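The T-shirt Problem

I own far too many T-shirts. I know this because last November I tipped the lot out of the chest of drawers and onto the bed, and the bed disappeared. There were shirts from fun runs I walked, a shirt from a cousin's wedding, and three more that only ever get worn for painting. My plan was to fold them properly, once, and then be the sort of person who opens a drawer and sees everything in tidy little rows.

I'd never learned to fold a T-shirt. My mother did it against her chest with her chin holding the collar (very fast, no looking) and what I picked up from her was the chin part and none of the rest. Mine come out as a sort of parcel with a sleeve hanging off. So I rang Adebayo Lawal, who spent 14 years on the shop floor at Ogunleye, the menswear place in Umgate, and asked him to teach me. He laughed for quite a long time and then said yes.

His first rule has nothing to do with the shirt. Get yourself a big flat surface, he said, and put a plain sheet over it, pulled out as smooth as it'll go. I'd been folding on top of my duvet, and he made the noise a plumber makes when he looks under your sink. A duvet gives way under your hands and every fold you press in springs back out again. He likes a sheet in a dull green, because most shirts show up against it and you can see where your edges are. A few ripples don't matter much, he says, but if the whole thing slides about you'll be chasing it all afternoon.

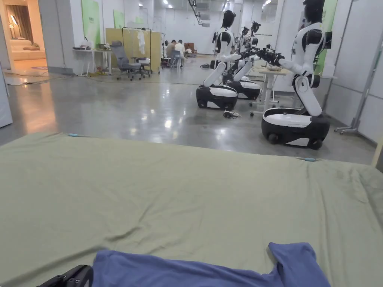

Then you deal with the crumple, and this was the bit I'd always skipped. I used to start folding a shirt while it was still half in a ball! Adebayo picks it up by the shoulders, gives it one good shake and lays it face down, with the hem towards him. Then he goes round it with flat palms, from the middle outwards, and pulls each sleeve straight. It takes him a few seconds. It took me long enough to let a cup of tea go cold.

After that it's nearly easy. One side comes in to the middle of the back, and the sleeve doubles back on itself so it lies along the fold. Same again on the other side, so you've got a long strip with the collar at the top. Then hem up to just short of the collar, and fold that in half, or in thirds if your drawers are shallow like mine. It should stand up on its own. My first one stood up for a moment and then lay down again, like a tired dog.

Sleeves are what get me. There's always one that pokes up in the middle when you've just got the body flat, and you go to press it down and the neckline shifts. Hold the neck end still with one hand, he told me, and only ever move the sleeve with the other.

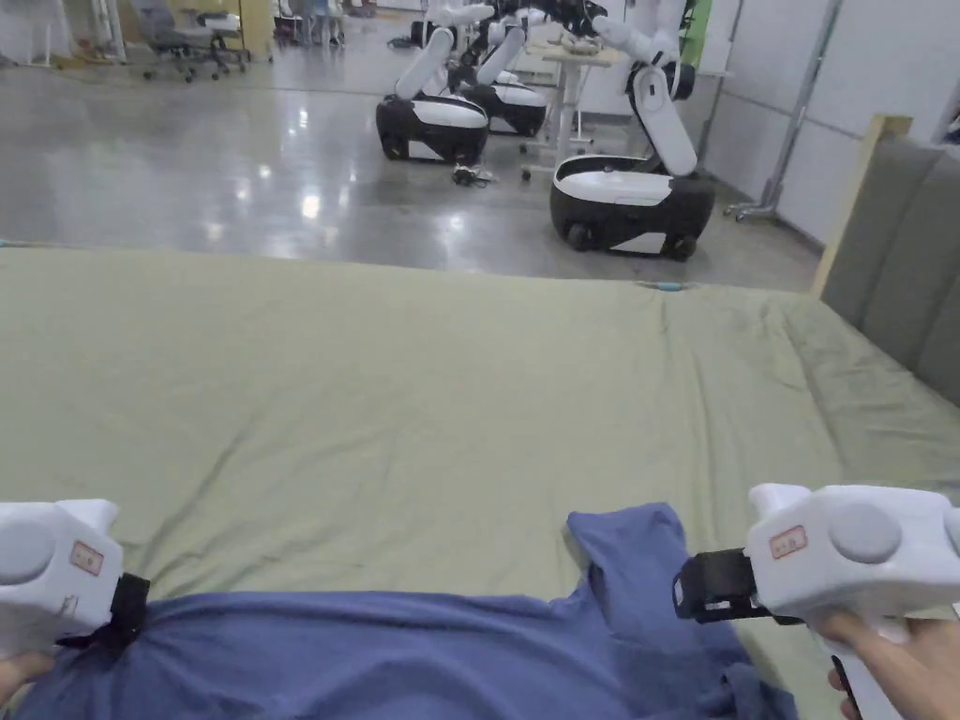

Neck end first, then the sleeve: a blue T-shirt still to be straightened out on the green sheet.

My friend Garba Shehu thinks all this is mad. He rolls his, eight seconds a shirt, and stuffs them in a Grisumar canvas box under the bed. I tried rolling for a week and I'll admit it's brilliant for a suitcase, but at home I kept pulling one out and bringing four with it.

I did the whole pile over two evenings, with the radio on. The drawer shuts now. I've put the painting shirts at the back, and there's a bag by the front door for the charity shop that I keep taking things out of again, mostly the fun run ones.

Contact us | © Okeo Magazine | Back to top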